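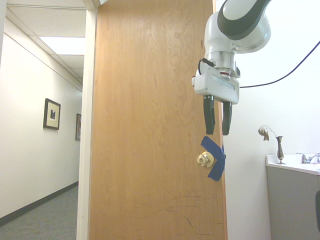 Why is a doorknob on the side of the door and far from the hinges?

It takes less push to move a door when you push far from the hinges. Try it at home. Open a door with one finger near the knob, then try again close to the hinges. The second way is much harder.

A door knob has a second job too. Inside the door is a small metal piece called a latch. It pokes out into a hole in the door frame and keeps the door shut. When you turn the knob, the latch slides back in, and the door can swing.
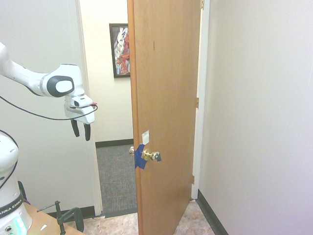
A partly open wooden door with a brass knob on each side.

Words to know
Hinge: the part a door swings on.
Latch: the part that holds a door shut.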